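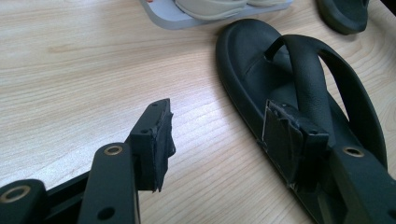 **How do I clean and put away flip-flops + clogs for the winter without wrecking them?**

Intan Tuhumury, Trosthorpe

Quick one, need to get this done before my sister's lot turn up in December and need the hall closet. Summer shoes. Every year I throw them all in a trash bag, bag goes under the stairs, and in spring they come out bent and smelling like a pond. Want to do it right for once.

What I've got: black flip-flops, thick molded sole with the raised rim round the edge, thong strap that has sort of a leathery feel to it. Don't think it's real leather, the label wore off ages ago. And cream clogs with the little holes punched over the toes. Size 265 on the bottom of the clogs, if that matters to anyone. Both pairs are from the Tavuvska outlet, neither was expensive, but the flip-flops are the only ones that have never given me a blister so I'm not just tossing them.

Problems, in no order:

- flip-flops have a dimpled bit under the toes and it holds dirt like you wouldn't believe. Wiped them twice, looks fine, smells not fine
- clogs going yellow-ish inside I think?? hard to tell, insoles were always beige
- holes in the clogs. Lint, sand, who knows. Do people do each hole
- the strap. If I lay something on top it goes flat and then in May it rubs for a week
- can they go in the washer. My mother says yes. My mother also shrank a rug

I've got the table cleared down and I'm going through them a pair at a time so nothing gets shoved back in the bag dirty. One flip-flop first to see what works, then the rest.
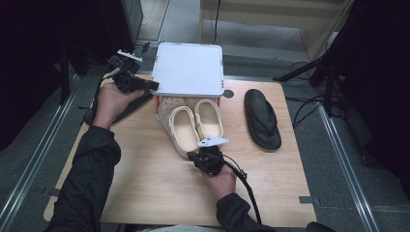 So far tried dish soap and a cloth on the flip-flop, and nothing at all on the clogs, I don't want to start with the wrong stuff and leave a mark on something that light. I do have: baking soda, white vinegar, an old toothbrush, magic eraser type sponge (store brand), and a bottle of that Tikine shoe foam somebody gave me that says "all materials" which I never beleive.

Then storage. The space I get is one shelf in the closet, 14 inches deep, and the shelf above is low so no tall boxes. Can shoes go on their sides? Can I nest the flip-flops sole to sole? Do I need those silica packets or is that just for people with nice shoes.

Sorry for the list. On my phone.

---

**siu_in_the_attic**

ok taking these roughly as you asked them

Washer – no. Well. Maybe. Foam soles and hot water is how you get a kid's size. Some people do it on cold in a pillowcase and are fine, I did it once and the strap plug popped through the sole and never went back in properly. And NEVER the dryer, whatever you decide about the washer. Don't leave them on a radiator either. Same thing, slower.

Flip-flops:

1. Knock them together outside, soles facing. Sand first, water second, otherwise you're making paste.
2. Lukewarm water, squirt of dish soap, let them sit in it. 14 minutes is what I do (it's one episode of the thing my kid watches). Anything near that is fine.
3. Toothbrush on the toe part, small circles. A cloth just goes over the top of the dimples and never gets down in, so that'll be why you still smell it.
4. Under the strap where it goes into the sole, everybody skips that. Push the strap over to one side and get the brush right in there. That's where most of the stink lives imo.
5. Rinse, shake, stand them up against a wall heel down. Overnight. Not in sun.

If still smelly after they're dry: baking soda, rub it into the footbed, leave it till next day, brush off over the tub. It does show up white on black though so you'll be brushing for a while. Vinegar works too, half and half with water, but then your hall smells of vinegar so pick your poison. Don't do both together, they just fizz and cancel out.

Clogs. Same soap and water. Do the insides first. If the insoles lift out take them out, if they don't lift easy then leave them alone!! I tore one. For the holes – no you don't do each hole. Run the faucet through from the inside, then toothbrush over the outside, then look. Anything left, wooden toothpick. Not a pin, it scratches and on cream you'll see it.

Magic sponge is ok for black scuffs on the rubbery kind, light hand, it takes the shine down a bit. I wouldn't use it on a big area, you end up with a dull patch, and then you do the whole shoe to match, and then the other shoe.

Yellow: if it's dirt the soap will shift it. If it's age or sun nothing much will. I wouldn't bleach. Bleach turned mine a kind of banana.

The foam in the bottle, try it under the heel first. Leave it an hour. If nothing happens go ahead.

---

**Pell R.**

just hose them

---

**MargeInTrosthorpe**

Hello neighbor! I used to work the returns desk in a shoe store (years, too many of them) so this is storage only, the cleaning above is all good and I'd go along with it.

DRY is the whole thing. Whatever you think is dry, give it another day. Pond smell is nearly always shoes that got bagged a bit damp. Check with a bit of paper towel pushed up into the toe of the clogs, leave it in there while you have lunch, feel it. If it's cool and limp, not ready.

No plastic bag. Old pillowcase, shoe box with the lid on loose, paper grocery bag even. Need a bit of air.

Clogs on a 14 inch shelf: toes to the back, side by side, and most adult sizes fit with room over. 265 is usualy millimeters, that's the foot length and the shoe runs a bit longer, you'll be fine. Loosely ball up some paper and put it in the toes so they hold their shape, plain paper or tissue, NOT newspaper in a cream shoe. We had a whole box come back with print all over the lining once. Number 606 on the returns sheet, I still remember it, the lady was furious and she was right.

Don't stack anything on the clogs. They'll hold up for a week and then the top starts to sink and it stays sunk.

Flip-flops, yes you can go sole to sole but then both straps are on the outside getting squashed by the neighbors. What I do is the other way, stand them on their long edge like books, with something either side to hold them. Straps stay up. Takes hardly any width. A rolled-up sock or a twist of tissue under the strap where it arches will keep the arch in it. If a strap has already gone flat, warm water for a few minutes, then a sock under it and leave it overnight. Comes back most of the way.

Clogs on their sides is ok for a month, I wouldn't for a whole winter.

Silica packets: if you've got some from a purse or whatever, throw them in. Don't buy them special. Cedar block is nicer if you like the smell, keep it off the cream pair, some of them have oil in.

One more, keep black and cream apart or put paper between. Dark rubber can leave a mark on a light shoe if they're pressed up together all winter in a warm closet. Seen it plenty and it does not come off. If your closet backs onto the furnace or a chimney use a different closet.

And write what's in the box on the short end, the end facing out. You will not remember!

---

**Intan Tuhumury**

Thank you!! OK so did the flip-flops with the toothbrush, under the strap where it goes in, and yes. That was the smell. Gross. Water went grey, did it a second time, fine now I think, will sniff again tomorrow when they're dry.

Clogs are soaking. Insoles don't want to lift so I'm leaving them. Tried the foam under one heel, no change so far but it's only been ten minutes.

Didn't know about the black on cream thing, they've been in the same bag three winters so maybe that's the smudge on the side I keep blaming on the car. Will do paper between.

Closet does back onto the boiler, argh. Might have to be under the bed. Anyone know if under the bed is ok, it's carpet, a bit dusty?

---

**MargeInTrosthorpe**

Under the bed is fine, lid on for the dust. Flat box, clogs one end, flip-flops on edge at the other, paper in the middle. If the smudge is transfer from the rubber try the sponge very lightly and stop if it isn't moving.

---

**siu_in_the_attic**

second the under bed. also move the box when you vacuum, I found mine in July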